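Sun 6 September

# Clastach ring clamp and polishing set: review after a summer of use

I bought the Clastach set in July to replace a wooden ring clamp whose wedge had worn down until it slipped on every third ring. I repair and clean older jewelry from a bench in my spare room, mostly plain bands, signet rings and the odd cluster. I paid full price and have no connection to the seller.

The set comes in a flat box and includes the clamp, 2 wedges (one narrow, one wide), a bench pin adapter, a small felt buff, four polishing sticks and a tin of compound. The instructions are one folded sheet. They are clear enough on the clamp and say very little on the sticks.

## The clamp

The clamp is the reason to buy this. It is a double-ended type with leather-lined jaws, one end square and one end rounded. You put the ring in one end, push the wedge into the other, and tap it on the bench. The body is beech, sanded smooth, with a metal band at the middle that acts as the hinge. It is a little thicker in the hand than my old one. I got used to that in a day.

Grip is very good. I set a plain 18k wedding band in the rounded end and filed the inside edge after sizing it down. The ring stayed put the whole time. With my old clamp I would have stopped twice to push the wedge back in. I tried the same thing with a narrow platinum band, and the result was the same.

Rings with a raised head are a different matter. The jaws are deep, so you can hold the shank low and leave the setting clear, but a wide cluster will touch the leather on both sides. I don't like any pressure on old claws. For those pieces I went back to thermoplastic, and I would tell anyone working on antique clusters to do likewise. The box shows a large three-stone ring held in the square end. I would not do that with a ring I cared about.

The leather is glued, with no stitching or pins. One corner of the square end lifted in the fourth week. I put it back with contact cement and it has held. The lining on the Grekurlow clamp, which I have also used, is thicker and didn't lift in a year, but that clamp costs more and comes with nothing else in the box.

## The wedges

Both wedges are hardwood. The narrow one is the one I use for most things. The wide one is only needed for thin shanks, where the jaws at the other end have to open further to bite. They are cut to a good taper and they don't pop out when you lean on the piece. Spares are sold singly on the Clastach site, which is useful, as wedges are what you lose.

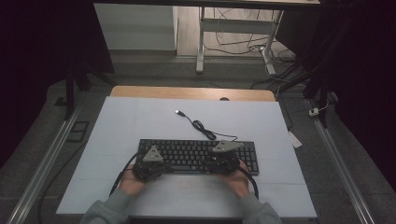 ## The bench pin adapter

I had hopes for this and have mostly stopped using it. It is a steel bracket that slides over a standard bench pin and holds the clamp at an angle, leaving both hands free. The idea is fine. The trouble is the thumbscrew, which works loose under filing. You tighten it, file for a minute, and the clamp starts to swing. A drop of thread locker helped, but then you can't change the angle without a pair of pliers.

It is better for stone setting, where there is less back and forth. I used it to reset a small garnet in a rub-over mount and it held steady enough. If you already have a ball vise, leave the adapter in the box.

## Polishing sticks and compound

The four sticks go from coarse to very fine. The grades are stamped on the ends in small type, and the stamping wears off with handling. I wrapped a band of colored tape around each one on the first evening and suggest you do that too.

The two finer sticks are the good ones. They took the file marks out of the inside of a gold band quickly and left a surface that needed only a short buff. The coarse stick cuts too hard for gold. It left deep lines in a scrap of 9k and I haven't put it near a customer's ring. It's all right on silver casting sprues and on brass.

The compound is a red bar pressed into a tin, marked 304 on the lid. It gives a warm, bright finish on yellow gold. On platinum it did almost nothing, as you would expect from rouge, and the sheet ought to say so. I use a Melell white compound for platinum and will go on using it.

The felt buff is small and dense. It sheds for the first few minutes, so run it on scrap before you touch a piece.

## Marks and hallmarks

A word on cleaning inside old bands with any set like this. The finer sticks will soften a hallmark sooner than you think. I had a signet ring in with a crest and the date 1714 cut on the face, a later copy by the look of the shank, and the assay marks inside were already faint. I masked them with two layers of tape and worked around them. The clamp held the ring at an angle that made this easy, and I could turn it a little at a time without taking it out completely.

## Comparison with the Javier set

The Javier set is the other one people ask about. I had one on loan for a weekend. The clamp is lighter and has a threaded knob in place of the wedge, so you don't need to tap anything. That is quieter, and kinder to a table if you have no proper bench. The grip was weaker. A half-round band twisted in it under a medium file, even with the knob turned as far as I could manage.

Javier's polishing sticks are better than Clastach's all the way through the grades, and the markings are molded in. If polishing is most of your work, get the Javier. If you size and file, get the Clastach.

## Rating

- Clamp: 5 out of 5
- Wedges: 5 out of 5
- Bench pin adapter: 2 out of 5
- Polishing sticks: 3 out of 5
- Compound and buff: 3 out of 5

I would buy the clamp again on its own if it were sold that way. At the moment it's only in the set. I wrote to the company to ask about replacement leather and got a reply in three days with a link to a sheet of it, cut to size, with the adhesive already on the back. I've ordered two.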